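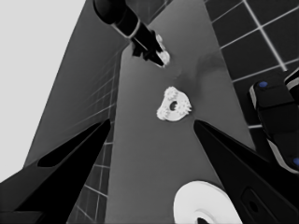 The gear cell at Ciltitow's plant in Ledton existed as software for most of a year before any steel was bolted to the floor. The company builds small reduction drives for window blinds and dampers. Assembly consists largely of placing toothed wheels and discs onto a base plate, checking that they turn, and closing the housing. People have done this by hand at the plant since it opened.

When management decided to move part of the work to a two-arm robot, it began with a simulation. The program, called Tiketti, models the arms, the grippers, the table and the parts. It renders them mostly in gray, with very little scenery. Operators on the line were trained to use it in September, before the hardware was ordered.

Fulvio Santoro, who manages process engineering, describes the decision in terms of cost. A wrong motion in the model costs a restart. A wrong motion on the floor can cost a gripper finger, a fixture or a shift. "We wanted the mistakes made somewhere cheap," he says. "We also wanted them made by people who know what the parts do when you let go of them."

The second point changed the jobs. Under the original plan, an outside integrator, Ogundipe, would have programmed the cell and handed it over. Instead, the contract was split. Ogundipe supplies the controller and the safety work, and the plant's own assemblers record the motions. An assembler sits at a station with two hand controllers, moves both arms in the model, and repeats the task until the recordings are consistent enough to use. One batch consists of 800 recordings.

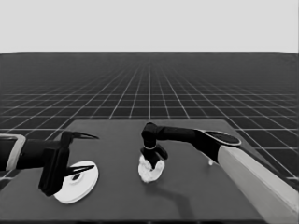

Two-arm work in the Tiketti model. The left gripper is open over a white disc, while the right arm works near the center of the table.

Liliana Fontana spent 20 years at the assembly bench before moving to the recording station. She says the hardest adjustment was the loss of touch. At the bench, she seats a wheel by feel: a slight rotation, a small resistance, then the teeth drop into place. The hand controllers give none of that back. She has to judge contact by sight, and the model shows contact less clearly than a real part would.

Her response was to slow down and standardize. She wrote a procedure sheet for the station, which the other operators now follow. It calls for the grippers to approach from the same side each time, for a pause before closing, and for the second arm to be parked clear of the first arm's path – a rule that came out of several collisions in the early recordings. The sheet runs to 2 pages and has been revised often.

Her working day has changed in other ways. Bench work was paid partly by output. Recording work is paid at a flat hourly rate, set slightly above the average bench wage. Some of the fastest assemblers declined to transfer on those terms, and the company did not press them. Those who did transfer spend shorter stretches at the station than they did at the bench, with a mandatory break between sessions. Complaints about wrists have dropped, according to Fontana. Complaints about eyes have gone up.

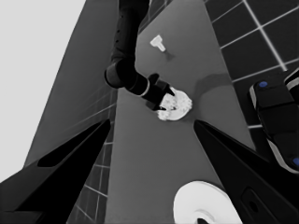

Viewpoint is the subject on which the operators and the engineers have disagreed most. The engineers prefer a wide view of the table, which makes it easier to check whether the arms are clear of each other. The operators asked for a close one looking along the table past the gripper fingers. Fontana argues for the close view on practical grounds. With the two black fingertips in the foreground, she can line up the gap between them with whatever lies farther along the surface, such as the small white T-shaped piece standing beyond the other arm's gripper. Its weakness is at the near edge, where the big white disc between the fingers runs out of sight at the bottom. The compromise was to keep both views and let the operator switch.

Santoro concedes that the model leaves things out. Parts at the plant arrive with a film of oil, molding flash and small differences between lots. None of this was in the first version. Variation in part position and friction has since been added, and the operators keep a log of faults they remember from the bench so that more can be included. The log has 406 entries. Many describe the same few problems in different words, and sorting them has become a job in itself, shared between Fontana and one of the engineers.

The physical cell is being installed as of December 2018. It will take over a single product family at first. The company says bench positions left open by retirement on that line will not be refilled, and it has made no commitment beyond that. The recording jobs are classed as temporary until the cell passes acceptance.

Fontana has asked for the classification to be changed, arguing that every new product will need new recordings and that the procedure sheet will need someone to maintain it. Santoro supports the request. Pending a decision, she has kept her place on the bench seniority list and works one shift in five there, on the drives the cell will not be handling.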